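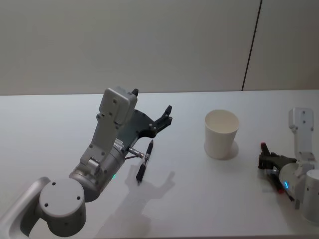 Pilar Orellana asked, before the notes were even handed out, why a two-arm cell is needed at all for putting pens in a cup, when one arm with a tray would have a shorter cycle. The question is a fair one and comes back in section 4. The short answer is that the cell at Cakenberg is built for studying coordination, and the cup task is cheap to reset.

# Notes for the Cakenberg visit: two-arm handling of small objects

These notes go with the demonstration given at the Cakenberg lab in September. They cover what was shown, the terms used by the operators, and the exercises due before the next lab session. Read sections 2 and 3 before attempting the exercises. The kinematics needed here were covered in weeks two and three and are not repeated.

## 1. The task

Two arms stand on opposite sides of a white table and face each other. A paper cup stands upright between them, a little nearer the right arm. Each arm handles a pen. The task is complete when both pens are in the cup and the cup is still standing.

The task splits into four phases per arm:

1. **Acquire.** Close on the pen with enough force to resist slip under its own weight.
2. **Reorient.** Bring the long axis of the pen close to vertical, tip down.
3. **Transfer.** Move the tip over the cup opening with clearance above the rim.
4. **Release.** Lower, open, retract straight up.

The phases need not run in step. At the moment recorded at the top of this handout the left pen is nearly vertical with its tip over open table, to the left of the cup. The right gripper is low, close to the tabletop, and its pen is far from vertical. The two arms therefore present two different planning problems. For the left, the remaining problem is lateral motion and rim clearance. For the right, the reorientation is still the larger part, and it starts with the fingers close to a hard surface.

## 2. Frames and conventions

The lab uses one table frame and one tool frame per arm. Use the same letters in your answers.

- **T**: table frame. Origin at the center of the table, z up, x toward the right arm.
- **L**, **R**: tool frames, origin midway between the fingertips, z along the approach direction.
- **P**: pen frame. Origin at the midpoint of the pen, z from the cap end toward the tip.
- **C**: cup frame. Origin at the center of the rim, z up.

A pen is ready for transfer when the angle between the z axis of P and the negative z axis of T is below the tilt limit. The operators at Cakenberg set this limit at 15 degrees. The figure came from trials with this type of cup. A different cup requires a new limit, and exercise 2 asks for the derivation.

Note that the transform from L to P is not constant across trials. It is fixed at the moment of grasping and then assumed rigid until release. Any slip in the grasp appears as an error in this transform, and the controller has no direct way to observe it from the joint angles. This was the point Curnik spent longest on during the talk – most of the failed trials in their log are grasp errors that were recorded as placement errors.

## 3. What the demonstration covered

### 3.1 Approach to the rim

The opening of a paper cup is wide compared with a pen, but the usable opening is smaller than the rim diameter. Three quantities are subtracted from it: the pen diameter, the lateral spread of the tip caused by tilt, and the calibration error between the arm base and T. For a pen of length *l* held at a distance *h* above its tip, tilted by θ from the vertical, the tip is displaced sideways from the grasp point by

 d = h sin θ

A low grasp reduces *d* but puts the fingers near the rim on release. A high grasp keeps the fingers clear and makes *d* larger. Curnik grasps high and corrects for tilt. Camargo, who ran the second half of the session, prefers a mid-length grasp and accepts that the fingers will sometimes touch the cup.

Both settings were run. No conclusion should be drawn from the handful of trials we watched.

### 3.2 Contact with the cup

An empty paper cup is light and has a narrow base relative to its height and rim. It tips under a small side force applied near the top. Taking the tipping edge as the base circle of radius *r*, cup weight *W*, and a horizontal force *F* at height *H*, tipping starts when

 F H > W r

provided that friction at the base is high enough to prevent sliding first. On a smooth table the cup may slide instead, and the condition becomes F > μW. Which of the two happens depends on whether μ is greater or less than r/H. Work this out for yourself before exercise 3. Students regularly assume tipping and never check for sliding.

The first pen changes the problem for the second. Once a pen is in the cup, the total weight is larger, but its center of mass has moved off the axis toward the wall on which the pen rests, and the tall end of the pen has become an obstacle above the rim. The second arm should approach from the side away from the leaning pen.

### 3.3 Picking up near the table

A gripper working close to the tabletop has little vertical clearance, and the approach direction is nearly parallel to the surface. Two consequences follow.

First, position error in z is no longer harmless. An error that would go unnoticed in free space produces contact with the table, and a stiff arm turns a small penetration into a large force. The Cakenberg cell runs the low part of the motion with reduced stiffness in z and full stiffness in x and y.

Second, the pen cannot be rotated to the vertical in place. The lower end would meet the table. The arm must lift first, by at least the distance from the grasp point to the tip, or combine lift and rotation so that the tip stays above the surface throughout. For a grasp point at height *z* and a pen inclined by φ from the horizontal, the tip stays clear when

 z > h sin φ

Camargo's planner treats this as a path constraint. Curnik's version lifts to a fixed height and then rotates. The second is slower and much easier to debug.

### 3.4 Sharing the space over the cup

The arms cannot both be above the cup at once. The cell handles this with a simple lock on a cylinder centered on C, 18 centimeters in diameter and open at the top. An arm requests the lock before its tool frame enters the cylinder and gives it back after the tool frame has left. The other arm holds at a waiting pose outside.

The weaknesses were discussed openly:

- The lock tests the tool frame origin only. A bracket or wrist can enter the cylinder while the origin is still outside.
- The waiting pose is fixed in T. If the cup is moved, the lock moves with it and the waiting pose does not.
- An arm that faults while holding the lock never gives it back. The operator must clear it by hand.

The Pirkthorpe cell, which most of you saw last term, avoids the first of these by checking swept volumes against each other. The cost there is planning time, and the arms visibly pause between phases.

## 4. Back to the opening question

One arm could complete this task. It would acquire and place the pens in turn, and no lock would be needed. With a tray at a fixed pitch the acquire phase becomes trivial, and the total motion is short.

Two arms bring a gain only when the phases overlap. Let *a* be the time for acquire and reorient together, and *b* the time for transfer and release. One arm handling two pens takes 2(a + b), ignoring the return move. Two arms starting together, with the lock covering all of transfer and release, take a + 2b. The saving is *a*. If *b* dominates, the second arm buys very little, and this is Pilar's point stated in symbols.

The argument changes when the second arm can assist. It can steady the cup during release, or take over a pen that was grasped badly and regrasp it at a better angle. Neither was part of the session. Camargo described the handover case as planned work – no schedule was given.

## 5. Exercises

Submit handwritten or typed solutions. State all frames.

1. Write the pose of P in T for the left arm as a product of transforms. Mark which factors are constant within a trial and which are constant across trials.
2. Derive the largest allowed tilt θ for a cup of rim diameter *D*, pen diameter *p*, grasp distance *h* and lateral calibration error *e*. Assume the controller centers the grasp point over the cup and does not correct for tilt.
3. For a cup with r/H = 0.4, find the range of μ for which a side push at the rim makes it slide. Repeat with the push applied at half the height.
4. Give a combined lift-and-rotate path for the right arm that satisfies the constraint in 3.3 at every instant. A straight line in (z, φ) is acceptable if you show that it works.
5. Modify the lock in 3.4 so that a faulted arm cannot block the cell forever. Explain why a plain timeout is unsafe.
6. Using the timing model in section 4, find the ratio a/b at which the two-arm cell is 1.5 times as fast as the single arm.

For exercise 5, assume that joint positions of a faulted arm can still be read. Answers that rely on a camera will be accepted only if the failure of the camera is also considered.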